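Ralov wrist camera kit, pair
Sold as a set of 2 -- mounts and leads in the box

Price: £162 the pair
Stock: in, posted from Mulldale
Fits: Emis two-jaw grippers, old and new pattern

I've been running these since October and they've replaced the Sadeghi ones on my own bench, so I may as well say which bits I like and which bits I don't. I'm Nima Ghorbani, I do the testing for the shop, and if you ring up with a question about grippers it's probably me you'll get.

The picture is good. Not amazing in a dim room (the Sadeghi wins there, no contest) but the colours are steady and the two cameras match each other straight out of the box, which I can't say for every pair I've had through my hands! They run at 60 frames a second if your controller can keep up with both at once. Mine could. Omid Kiani tried them on the older Emis controller and had to drop one side down, so check with us first if that's what you've got.

Fitting took me one cup of tea per arm. Four screws, bracket on, camera on top, lead in the side. The screws are tiny and there are no spares in the bag, so do it over a tray. Simin Shokri has asked Ralov for spares twice now and we're still waiting.
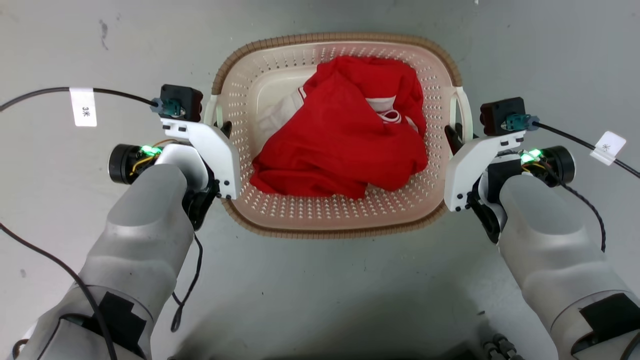 Leads are what I get asked about most, and I'd go for the long ones every time. Short leads look tidy on a bench, but once you've got both arms reaching down to the floor and out to either side they start to tug, and then you're chasing a wobbly picture all afternoon. I do most of my trying out with laundry for that reason -- a plastic basket with a looped handle at each end, one gripper to each side, and something red and crumpled in the middle with a bit of white trim to give the cameras an edge to find. The 3米 tag on the lead is the length, three metres, and you want to leave it on until you've decided where everything's going to run.

Jaws aren't included. I use the plain black ones and get on fine with them, though Pirmin Kuster swears by the padded sort for handles and he's done a lot more lifting than I have.

Guarantee: 5 years on the cameras, one on the leads
Returns: unused, with all the screws please
Also worth a look: Emis padded jaws, Ralov right-angle leads, Sadeghi low-light camera (single)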